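Budget for a garment handling arm: where does the money really go?

Posted by Kirsty Holroyd, January 11, 2020

I run the back half of a small uniform rental shop and I've been handed $3,000 to "get started with automation." The owner saw a Ziltov arm at a trade show in September and has been humming ever since. The arm would eat most of the budget and the seller's quote has a line that says "gripper, standard" with no further comment.

What we need is for something to pick up dark stretchy work clothes from a table and hand them along to a person who folds. A friend with a bench setup let me try a few of our pieces on it. 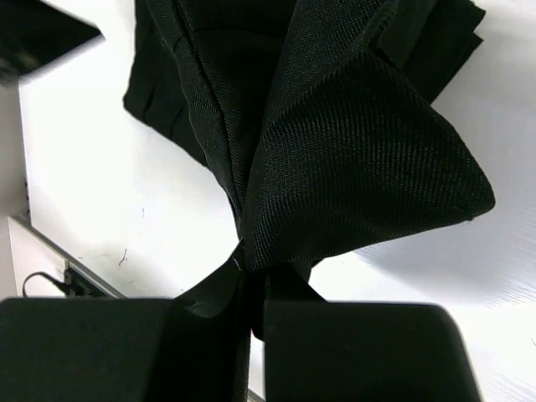

Black ribbed fabric in the gripper, seen from the wrist camera.

So my questions. Is a plain two-finger gripper good enough, or do I budget for something fancier? Does the wrist camera need to be a good one? And what am I forgetting? I'm told there is always something.

Aivar Siliņa

Keep the two fingers. People get talked into suction or needle grippers for cloth, and for a stretchy knit in a small shop that's a lot of money to spend on a new hobby. Put the savings into spare fingertips. Buy 2 sets on day one and write the part number on the wall, as you will be looking for it at closing time.

On the camera, spend on light before you spend on lens. Black cloth on a white table is about the rudest thing you can ask a cheap sensor to look at. Look at your own picture: parts of that tabletop are nearly washed out, and the cloth goes deep black in places. A mid-gray mat and a decent diffused lamp cost me under $100 together, and I got more from them than from the Gerno camera I bought first and don't discuss.

What you're forgetting is the mount, the cable management, the stop button, the table that doesn't wobble, and your own evenings. I'd hold back a third of the money and not tell the owner it exists.

Also ask the seller what happens to the warranty if you fit your own fingertips. Get it in writing. Ziltov's answer to me changed depending on who picked up the phone.

gristau_refugee

Rent one. We bought a Gristau in a hurry and it has been a very expensive coat hook for 7 months.

pleatsandthankyou

Agree on renting if anybody near you does it. If not, ask the seller for a trial using YOUR clothes, and bring the worst ones. Ríos let us send a box of samples before we signed anything. Their demo shirts were all crisp cotton, lovely manners. Ours were not.

One more for the budget: lint. Put down a line for cleaning stuff and a small vacuum.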